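Speaker notes - Collecting examples in simulation
Raghda Jaber, Zornska, 26 March 2023

Slide 1. Say hello, thank Jihad Nassar for the invite. The project is called Kondari. We record a person driving a simulated robot through kitchen jobs, and a model learns from the recordings. So far we have 348 runs we trust. The target is 500 by August.

Slide 2. Start with the wrist view.

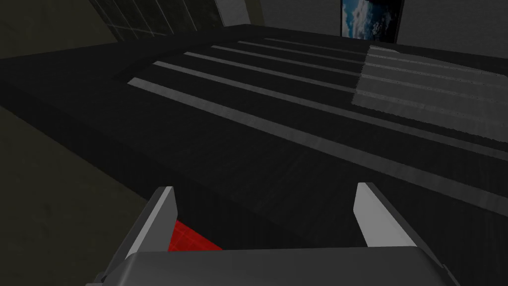
Wrist view, fingers open over the striped counter.

Mention that the operator gets this view next to the wider one. New operators stare at the wide one and forget the wrist. Give them a few practice runs before saving anything.

Slide 3. Starting poses.

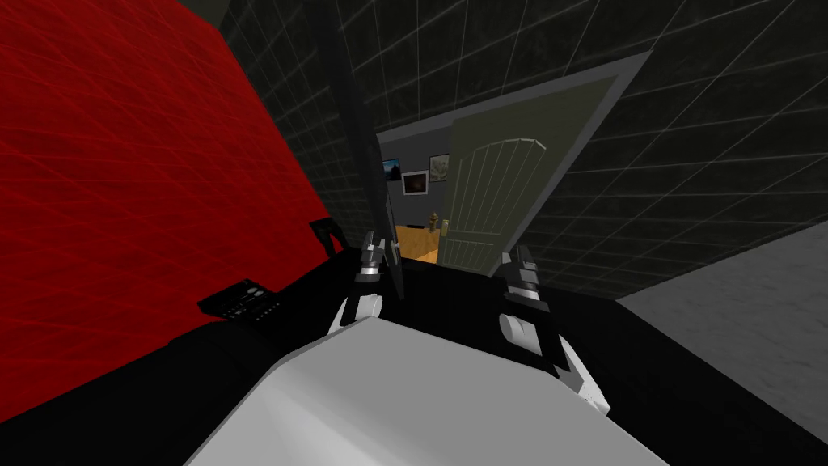 Every run needs a starting pose, and we vary it on purpose. If all runs begin the same way, the model falls apart when the base is turned a little. Both arms are up with the grippers open and empty, and the doorway with the green door is straight ahead between them. Point at the pole too - it hides part of the door frame, and we leave that kind of thing in.

Slide 4. What we throw out.

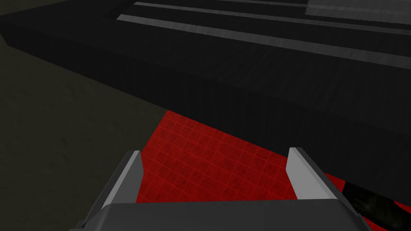
We rejected 37 runs last round, mostly for long pauses. Jihad wrote the filter and it looks at joint motion only. It can't judge a view like this one, with the open fingers over red grid floor and the platform off to the top. A person still has to decide if that stretch is useful.

Slide 5. Labels. One plain sentence per run, written by the operator right after saving.

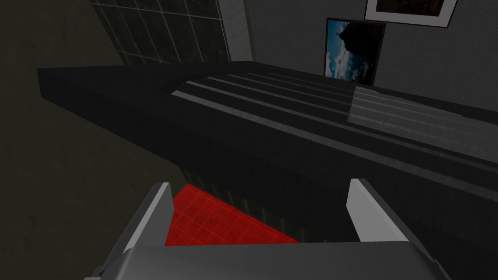
Keep the wording loose. Two operators will name the same move differently and the model should hear both. Then take questions, and leave time for the one on real hardware.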